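4. Einen Beitrag veröffentlichen und einen Sendetermin ankündigen

Dieser Abschnitt gilt für alle Redaktionskonten im Divow-Blogsystem. Vor dem ersten Beitrag muss das Konto freigeschaltet sein (siehe Abschnitt 2).

1. Melden Sie sich an und öffnen Sie im linken Menü den Punkt »Beiträge«.
2. Klicken Sie auf »Neu« und tragen Sie den Titel ein. Titel mit mehr als 65 Zeichen werden in der Übersicht gekürzt.
3. Fügen Sie den Text ein. Formatierungen aus anderen Programmen werden beim Einfügen entfernt.
4. Wählen Sie mindestens eine Kategorie, zum Beispiel »Kinderbuch« oder »Rezension«.
5. Tragen Sie bis zu 8 Schlagwörter ein, jeweils durch ein Komma getrennt.

Hinweis: Schlagwörter unterscheiden Groß- und Kleinschreibung. »Bilderbuch« und »bilderbuch« erzeugen zwei getrennte Archivseiten.

6. Setzen Sie den Cursor an die gewünschte Stelle und wählen Sie »Bild einfügen«. Die Bildunterschrift wird in das Feld darunter eingetragen, nicht in den Fließtext.
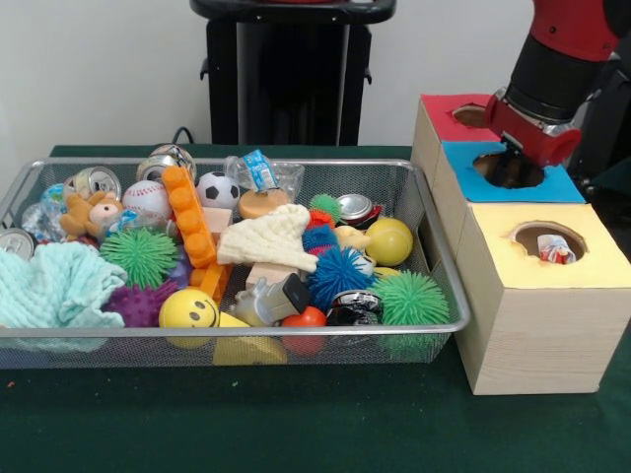
Abb. 4: Drahtkorb mit Teddybär, Baseball und Aluminiumdosen

7. Öffnen Sie für einen Radio- oder Fernsehtermin das Feld »Ankündigung«. Geben Sie Sender, Wochentag und Uhrzeit an, etwa »Donnerstag, 17:00«. Die Ankündigung verschwindet nach Ablauf von selbst - der Beitrag bleibt im Archiv.
8. Prüfen Sie den Vorspann. Auf der Startseite erscheinen die ersten 230 Zeichen, danach folgt der Link »Weiterlesen«.
9. Klicken Sie auf »Veröffentlichen«.

Achtung: Ändern Sie den Permalink nach der Veröffentlichung nicht mehr. Bestehende Lesezeichen und Verweise anderer Blogs führen sonst ins Leere. Eine automatische Weiterleitung gibt es in dieser Version nicht.

Erscheint beim Speichern die Meldung 946, ist die Sitzung abgelaufen. Kopieren Sie den Text in eine lokale Datei, melden Sie sich neu an und wiederholen Sie Schritt 3.

Fragen zu Kategorien beantwortet Hema Kotian, gesperrte Konten entsperrt Vangelis Michailidis.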